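实验室开放日中安排观众体验手持夹爪，场次与现场应如何组织？

提问单位：Wimside科普联络处
版块：场馆与活动 / 开放日与参观接待
标签：开放日 手持夹爪 观众体验 预约 现场安全

各位同行：

我处定于十月承办Remora项目的公众开放日，地点在项目组的日常工作间。项目组的工作内容是由操作员双手各持一只夹爪完成桌面家务动作，并记录动作数据，供后续机器人学习使用。开放日拟以“清扫桌面碎屑”为主要演示项目，一手以夹爪持簸箕，一手以夹爪持刷子，先由操作员演示，再请部分观众上手。
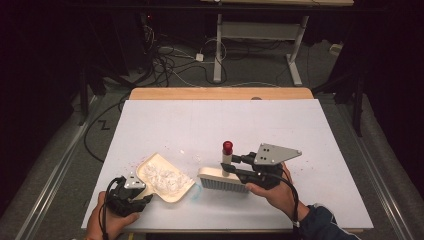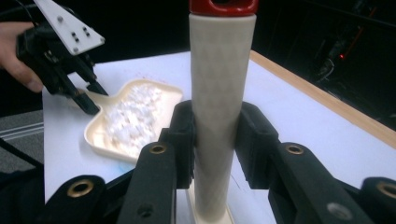 Granbridge活动服务台

贵处所询事项，建议首先明确一点：开放日究竟以“看”为主，还是以“做”为主。两者对场地、人手、预约规则的要求差别甚大，后续各项安排均由此决定。请补充以下信息，以便各位同行作答：预计接待总人数；可同时开展体验的工位数量；工作间与公共区域之间是否有独立通道；体验过程中是否保留数据；是否接待未成年观众。

Wimside科普联络处（补充说明）

感谢提示，现补充如下。

预计全天接待500人，以周边居民、中学师生及合作单位人员为主。项目组可提供2个工位，其余设备当日停用。工作间与走廊相通，走廊另一端为会议室，可作等候及讲解之用。工作间只有一个出入口，人员进出须经同一扇门。

关于数据，项目组内部意见尚未统一。一种意见认为，观众操作的动作与熟练操作员差异较大，保留价值有限；另一种意见认为，初次使用者的动作恰有参考意义，弃之可惜。

未成年观众预计不少，其中部分为小学高年级学生，由家长或教师带领。

我处此前承办过展板式开放日，观众动手环节则为首次，因此主要希望请教下列事项：

一、每组人数与每人体验时长如何确定；
二、等候的观众应如何安置；
三、演示用的碎屑、刷子、簸箕等用品如何准备和更换；
四、线缆与设备支架应如何处理；
五、讲解词应讲到何种深度。

如有现成的流程表或告示文本可供参考，尤为感谢。方案须于4月20日前报送项目组审阅，故盼尽早得到答复。

Vergara教育合作部

我部曾两次承办同类开放日，第一次安排不甚理想，第二次有所改进。现将可供参考的做法分项答复，请贵处结合自身条件取舍。

一、关于场次与人数

建议每组以14人为上限。我部第一次未设上限，结果靠后的观众看不到桌面，又不愿离开，工作间内拥堵严重，讲解员不得不反复讲同一段内容。清扫动作幅度小，碎屑细小，观众须站得较近方能看清，人数一多便失去意义。

每人体验时长以6分钟为宜。初次使用手持夹爪者，开始阶段多在适应开合力度，簸箕往往夹不稳，刷子的朝向也容易偏转；待其稍有把握，再完成一次清扫，时间恰好用完。时间过短，观众只留下“不好用”的印象；时间过长，则后续场次顺延，全天计划随之打乱。

须请贵处注意，按上述时长与工位数量推算，全天能够上手的观众远少于接待总人数。因此应在预约阶段即区分“参观”与“体验”两类名额，并在页面上写明。我部第一次将二者合并登记，现场有观众等候许久后方知名额已满，当日收到的意见多集中于此。第二次分开登记，预约页面首行即注明“参观场次不含上手体验”，此类意见便大为减少。

体验名额宜预留一小部分在现场发放，专供临时到访者或随团教师使用。预留名额由签到处统一掌握，工作间内的人员不得自行许诺。这一条看似琐碎，执行中最易松动，操作员出于热情常会临时招呼观众“来试一试”，其余观众见状自然也要求参加。

二、关于等候与动线

工作间仅有一个出入口，建议实行整组进、整组出，前一组全部离开后再引导后一组进入。两组在门口交错通行，既影响讲解，也存在绊倒的风险。

会议室可作等候区，但不宜仅摆放座椅。我部在等候区设一张桌子，放置与演示所用大小相近的家用刷子和簸箕，另备厨房长夹若干，请观众先用长夹夹住刷柄，将纸屑扫入簸箕。此项准备成本极低，效果却超出我部预期：观众经过这一环节，进入工作间后能够理解操作员为何需要调整握持角度，提出的问题也更为具体。

等候区宜有一名工作人员专门负责答疑与叫号。叫号采用口头方式即可，不必使用电子屏。若同时接待学校团体与散客，请将两者安排在不同时段，学校团体的进出速度与散客相差较多，混合编组后难以掌握时间。

三、关于演示用品

碎屑的材质应事先试验。我部试用过撕碎的纸巾、揉皱的纸片和包装用泡沫。纸巾过轻，刷子带起的气流即可将其吹散，且容易粘附在刷毛之间；泡沫颗粒易带静电，附着在簸箕边缘，倒不干净；揉皱的小纸片表现较为稳定，事后也便于收拾。贵处项目组日常使用何种材料，开放日沿用即可，若要更换，请提前一周告知操作员，使其有时间熟悉。

碎屑的颜色与桌面颜色宜有区别。此事我部第一次未加留意，浅色碎屑铺在浅色台面上，站在后排的观众几乎看不见清扫前后的变化。第二次在观众体验环节改用彩色纸屑，操作员演示环节仍沿用原有材料，因为项目组希望记录条件前后一致。若贵处不便更换材料，可在工位旁设一块显示屏，实时播放夹爪端相机的画面，后排观众也能看清。

刷子与簸箕应备有替换件。长时间反复夹持后，柄部表面可能出现磨痕，夹持时容易打滑，宜在午间统一检查。每组体验结束后，由操作员将碎屑收回原容器，并清点散落到地面的部分；地毯上的细小碎屑不易清理，闭馆后须使用吸尘器。

四、关于线缆与设备

观众入场前，应对地面线缆作一次完整清理。凡当日不用的线缆一律拔除收起；必须保留者，沿桌腿固定，经过观众通行区域的部分加装压线槽。压线槽颜色宜醒目。地毯地面不宜直接粘贴胶带，长时间踩踏后胶带翘起，反而更易绊脚，撕除时也可能损伤地毯。

夹爪自身的线缆另须考虑。操作员熟悉线缆走向，动作时会自然避让，观众则往往转身过大，或双手交叉，致使线缆缠绕。建议在体验位地面标明站立位置，要求观众双脚不离开标记，并由操作员在其侧后方看护线缆。线缆应留出适当余量，余量过少时，观众用力一扯便可能损坏接头。

停用的支架、三脚架等应移出工作间。确实无法移出的，以围挡隔开，围挡与支架之间保持距离，防止观众倚靠时推倒设备。电源适配器不应置于通行路线上。

五、关于未成年观众

夹爪的连杆在开合时存在夹手的可能。建议在告示中写明，小学生体验时须由家长或教师在旁，手指不得伸入连杆之间，长发应束起，手链及宽大袖口应整理妥当。我部并未设定年龄下限，而以“能否单手平稳握持夹爪并完成开合”为准，由操作员当场判断。判断标准应事先统一，避免两个工位宽严不一，引起家长异议。

身形较小的观众可能需要踏台。踏台须宽大稳固，使用时由工作人员扶持，不可以纸箱或普通座椅代替。

六、关于数据保留

此事应在开放日之前由项目组作出书面决定，不宜留待现场。我部的做法是：观众体验环节默认不保存任何数据，工位旁的告示如实写明；愿意提供数据者另行登记并签署同意书，未成年人由监护人签署。签署地点设在等候区，不设在工位旁，以免观众在众人注视之下仓促决定。

同意书应说明记录哪些内容、保存多久、由谁使用、如何申请删除。夹爪端相机有时会拍到操作者的手部、衣袖以及对面人员，头部相机拍到的范围更大，凡可能入镜的其他观众亦应知悉。若难以逐一告知，则不如一概不存。

七、关于讲解深度

讲解词宜短。我部第二次采用的版本仅包括四段内容：操作员正在做什么；为何由人手持夹爪完成，而不直接使用机器人；动作记录下来之后交由何处使用；目前哪些动作仍难以做好。最后一段最受观众关注，请务必保留。公众对顺利完成的演示印象平平，对操作员坦陈的困难却常追问不已，例如细屑为何总留在簸箕前沿之外，刷子稍有倾斜为何便扫不干净。

讲解词中不宜出现“机器人即将承担全部家务”一类表述。有关进度的说法一律以项目组书面口径为准，讲解员不作推测。遇有观众询问采购价格、上市时间、岗位替代等问题，可引导至等候区的答疑人员，由其按照既定口径答复。

附我部使用过的告示文本，供修改：

“本工位供观众体验手持夹爪。请在工作人员引导下入位，双脚保持在地面标记之内。请勿将手指伸入夹爪连杆之间。请勿拉扯线缆。体验时间到后，请将夹爪交还工作人员，勿自行放置于桌面。体验过程默认不作记录。未成年人须有监护人或带队教师陪同。如感不适，请立即告知工作人员。”

另附单组流程，按先后排列：

签到处核对名额，区分参观与体验
等候区试用长夹，宣读安全须知
整组进入工作间，贵重物品及背包留在等候区
操作员完整演示一次清扫
体验者依次入位，其余观众在围挡外观看
操作员收回碎屑，检查夹爪与线缆
整组离场，签到处回收胸牌

以上各项均为我部自身经验，工作间面积、设备型号不同，时长可能需要调整。建议贵处在正式开放前以内部职工为对象完整试行一次，试行时请安排从未接触过夹爪的人员参加。我部当时由项目组成员互相充当观众，结果一切顺利，到正式开放时才发现初次使用者所需的讲解时间远超预留。

Granbridge活动服务台

赞同上述答复中关于名额分类登记的意见。补充三点。

第一，操作员须轮换。双手持夹爪连续演示，手腕与肩部负担较重，同时还要讲解和看护观众，上午尚可，下午易显疲态。建议演示与看护由两人分担，按场次互换，午间保证完整休息时间，不安排加场。

第二，背包务必留在等候区。背包转身时碰倒桌面物品的情况，我台遇到过不止一次。

第三，结束时间应写得比实际清场时间早。最后一组总有观众留下提问，项目组成员又多愿意作答。

关于体验时长，我台意见与前述略有不同。若来访者以中学团体为主，可考虑两人一组协作，一人持簸箕一侧的夹爪，一人持刷子一侧的夹爪，如此同一时段内可容纳更多学生上手。此法对学生较有吸引力，配合得好坏也能引出讨论。但两人并立，线缆更易交叉，工位宽度不足时不建议采用。

Vergara教育合作部（回复Granbridge活动服务台）

两人协作的方式我部未曾试行，存有一点疑虑：观众来此希望了解的是双手如何配合，由两人分持之后，这一体会便有所减弱。或可将其放在等候区，以长夹代替，工作间内仍由一人双手操作。

Granbridge活动服务台（回复Vergara教育合作部）

可行。等候区本无线缆，我台所说的顾虑亦随之消除。

海港科普志愿队

开放日重在气氛，建议多准备纪念品，并设置打卡点。另外可以举办清扫比赛，用时最短者获奖，观众参与的积极性会很高。我队以往办活动都有比赛环节，反响很好。设备方面请厂家派人到场即可。

Vergara教育合作部（回复海港科普志愿队）

纪念品一项可由承办单位自行斟酌。计时比赛我部不建议采用。观众为求速度会用力挥动夹爪，既可能损坏设备，也增加夹手和碰撞的风险，碎屑亦会散落一地。若确需设置带有趣味性的内容，可请观众在体验后写下最难控制的一个动作，贴于等候区墙面。我部第二次开放日收集到的纸条，其后由项目组带回讨论，其中数条已写入操作员培训材料。

Wimside科普联络处（采纳Vergara教育合作部的答复）

各位的意见已转交项目组。现将初步决定告知如下，供后续有相同需要的单位查阅。

参观与体验分别预约，每组人数与体验时长均按Vergara教育合作部所提数字执行。全天采用整组进出，会议室作等候区，长夹试用环节予以保留，并在该处试行两人协作。背包一律留在等候区，由专人看管。操作员按场次轮换，不设计时比赛。

数据方面，项目组已同意观众体验默认不保存。是否另设自愿登记，仍在讨论，主要困难在于当日人手有限，难以逐一解释同意书内容。若最终不设，告示中的“默认不作记录”将改为“不作记录”，以免引起误解。

碎屑材料沿用项目组现有用品。显示屏的建议已列入设备清单，目前尚缺合适的支架，须放在围挡之内且不遮挡操作员视线，项目组正在测量位置。

尚有一事请教：工位旁播放夹爪端相机画面时，画面随手部动作晃动较大，是否有观众反映不适？如有，各单位如何处理？

Vergara教育合作部

有过，人数不多。我部的处理方式是缩小显示画面，并在旁边同时播放一路固定机位的画面，观众可自行选择观看。屏幕不宜正对围挡中央，偏向一侧放置，不愿观看者容易避开。若仅有一块屏幕，请优先使用固定机位，讲到夹持细节时再短暂切换至夹爪端画面，切换前由讲解员口头提示。

Wimside科普联络处

已记录，拟采用一屏切换的方式。内部试行之后，如流程表有改动，我处将在本页更新。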